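Kerudano aprende a arrumar a mesa com 1.125 demonstrações feitas à mão

Novembro -- para divulgação imediata

Começo logo pelo resultado, que passámos meses à espera de o poder contar: o Kerudano, o nosso método de aprendizagem por demonstração, completou com sucesso 93 por cento das tentativas em tarefas de mesa com loiça que nunca tinha encontrado no treino. Na Tiltum andamos todos muito contentes (e um bocadinho cansados, confesso).

A ideia é simples de contar e deu trabalho a afinar. Uma pessoa pega numa garra de mão com câmara, vai à mesa e faz a tarefa como faria em casa. Gravámos assim 1.125 demonstrações, sem ter de teleoperar um braço inteiro. Depois o modelo aprende a prever o movimento seguinte a partir da imagem e da abertura dos dedos. Chávenas e pires deram-nos água pela barba, porque a aproximação começa longe e qualquer desvio pequeno cresce pelo caminho.

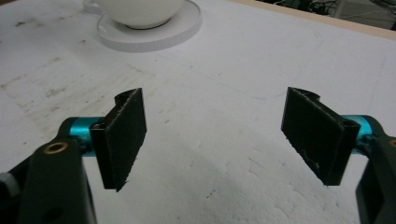

O que mudou nesta versão

A versão anterior, a que chamávamos Pearce, tratava todos os instantes de uma gravação da mesma maneira. Agora damos mais peso aos momentos logo antes do contacto, e foi aí que os números subiram! Fizemos 400 ensaios de avaliação, com a loiça colocada em posições novas de cada vez. As falhas que restam vêm quase todas de superfícies muito brilhantes -- ainda estamos a trabalhar nisso.

Dados e código

Vamos abrir o conjunto Falunier, com 2.695 trechos anotados retirados das gravações, juntamente com o código de treino e os desenhos das peças da garra. O acesso é gratuito para universidades e centros de investigação, basta preencher o formulário na página do projeto.

No sábado fazemos uma sessão aberta no nosso laboratório, às 15h, e quem quiser pode experimentar gravar uma demonstração. Os jornalistas podem pedir entrevistas e material adicional ao gabinete de comunicação da Tiltum.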